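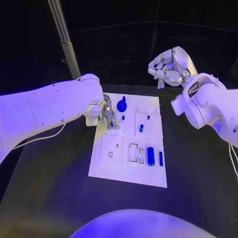
Two arms at the white assembly board, peg held over the square plate.

Pre-handover inspection: hosted cloud and network service, Trondau contract
Supplier: Hanell. Site: Greenwood data hall, rows C and D.
Inspected by: Dorothy Clegg. Countersigned for the customer: Léonie Ferrand.
Inspection month: August

Status codes: P pass, C pass with comment, F fail, N/A not applicable.

1. Physical access and safety

1.1 Door readers log entry and exit. P
1.2 Access list matches the staff named in schedule 4 of the contract. C
Comment: two leavers still listed. Cards were already disabled, but the list must be reissued before handover.
1.3 Emergency exits clear, signs lit. P
1.4 Gas suppression warning notice at each door. C
Comment: notice at the row D door is an old issue and gives the previous duty number.
1.5 Floor tiles seated and level. F
Comment: one tile outside D7 rocks under load. Keep trolleys off it until the pedestal is replaced.

2. Power

2.1 A and B feeds taken from separate distribution boards. P
2.2 Load on either feed below 40 per cent in normal running. C
Comment: row C is within the limit. Row D feed B reads 62 per cent. Hanell says that two storage shelves were cabled to B only during the move from Damum. Recable and read again.
2.3 Battery run time on test not less than 60 minutes. P
2.4 Generator start test witnessed. P
Comment: started on first attempt, Tuesday, 06:15. Fuel log seen.
2.5 Cabinet earth bonds fitted and labelled. P

3. Cooling

3.1 Blanking panels fitted in all unused rack spaces. C
Comment: missing in D3 and D4. Panels are on site.
3.2 High temperature alarm reaches the service desk. P
3.3 Leak detection tape tested. P

4. Network

4.1 Diverse fibre routes shown on as-built drawings. F
Comment: drawings show both routes sharing a duct between the meet-me room and the riser. Hanell states that the drawing is wrong and the install is correct — this needs a walked survey, signed by both parties.
4.2 Failover between routes with no manual action. P
4.3 Patch leads labelled at both ends. C
Comment: some 60 leads in row C carry handwritten tags. Accepted until the next planned outage.
4.4 Management network kept apart from customer traffic. P

5. Service and records

5.1 Test restore from backup completed. P
Comment: sample of 2000 mailboxes restored to the standby platform. Report attached to the contract file.
5.2 Escalation contacts current. P
5.3 Asset register agrees with racks. C
Comment: three serial numbers transposed. Corrected on the day.
5.4 Customer equipment held on site. N/A

Result: handover deferred. Items 1.5 and 4.1 to be closed and reinspected. Item 2.2 to be closed by a meter reading sent to L. Ferrand. Remaining comments may be closed by email.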